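Ticket: External monitor shows washed-out blacks and flat whites through Lilus dock
Site: Weststead, upper floor
Opened: August 2024
Status: Resolved, workaround in place, vendor case left open
Category: Display / docking

Original report

Colours on the Gasthorpe monitor look wrong when the laptop is connected through the Lilus dock. Blacks are grey and very light areas have no detail. The laptop's own screen looks normal with the same file open. 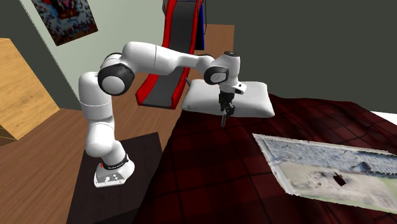
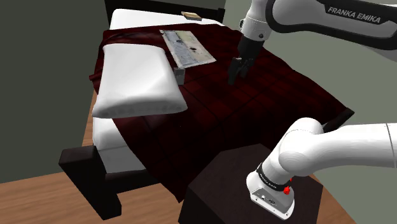 The fault is present from login and does not change as the monitor warms up. It affects everything on the external screen, including the desktop background, spreadsheets and the company intranet. Black text on a white page is still readable but looks faded, and I have been getting through the day by turning the brightness down, which makes the greys darker and everything else too dark.

Already tried by the user: restarted laptop, turned monitor off at the wall, swapped to the other HDMI cable in the drawer. No change.

Triage notes

Desk is a standard Bettencourt fit-out: one laptop, one Lilus dock, one Gasthorpe monitor on HDMI. No adaptors in line. Dock power light is steady. No dropouts reported and no flicker.

Asked for a screenshot of the fault. Screenshot opened on a known good machine looks normal. The image is therefore correct when it leaves the desktop, and the change is made further along, in the graphics driver output, the dock, the cable or the monitor.

Ruled out so far:

Night light / blue light filter: off.
HDR: off in Windows, and the monitor does not offer it.
Colour profile: default. Removed and re-added, no change.
Monitor picture mode: was on Movie. Set to Standard. Slight change in colour temperature, blacks still grey.
Monitor factory reset: done from the menu. No change.

Test 1: bypass the dock

Laptop connected directly to the monitor by HDMI, same cable, same input. Picture is correct. Blacks are black. Reconnected through the dock and the fault came straight back. Repeated with the second cable, same result both ways. Cables cleared.

Test 2: different monitor on the same dock

Borrowed an older Gasthorpe from the meeting room. Picture through the dock is correct on that one. So the dock can pass a good picture, and so can the original monitor. The fault only shows up with the pair.

Test 3: grey ramp

Loaded the near-white and near-black test page full screen. Direct connection: the 254 patch can be told apart from the full white background if you look closely, and the darkest patches step down evenly. Through the dock: the near-black patches are all visible but start from grey, and the background white is duller than it should be. This matches a range mismatch. The source is sending limited range RGB and the monitor is treating it as full range, so nothing ever reaches true black or true white.

Correction to the original report: light areas are not clipped. They are compressed and look flat because the top of the range is missing. User agrees on a second look.

Test 4: driver setting

Opened the graphics control panel with the dock connected. Quantisation range was on Default. Changed to Full and applied. Screen blanked for a moment and came back with correct blacks. Ramp test now matches the direct connection.

Unplugged the dock, waited 10 seconds, plugged it back in. Setting had gone back to Default and the fault was back. Repeated after a full restart, same thing. The driver seems to store the setting against the display ID, and the ID reported through the dock is not the same after each reconnect. I compared the entries in Device Manager and there was a new one for the monitor each time. Cleared out the old ones. It made no difference to the fault.

Test 5: monitor side

The Gasthorpe has its own setting, under Input, called HDMI Black Level. The options are Auto, Low and Normal. It was on Auto. On this model Low is the one that expects limited range. Set to Low with the driver left on Default. Blacks correct, ramp correct. Unplugged and reconnected the dock, then restarted the laptop. Setting held both times.

One drawback: with the monitor on Low, a direct HDMI connection looks too dark and the darkest patches merge. The user always connects through the dock, so this is acceptable at this desk. It would not be acceptable at a shared desk.

Resolution

Monitor set to HDMI Black Level: Low. User confirms the picture now looks the same on both screens. Brightness put back to default. Left a label under the stand with the setting written on it.

Follow-up

Dock firmware is one release behind. Release notes mention "improved display detection" and nothing more specific. Not applied yet, as the last update in February needed a full power cycle of every dock on the floor.

Checked the other desks with this dock and monitor pairing. Found the same fault on one, where the user had assumed the monitor was just like that. Same fix applied.

Case logged with Lilus, ramp results attached. Awaiting reply. If the firmware fixes detection, the monitors need to go back to Auto or they will be too dark.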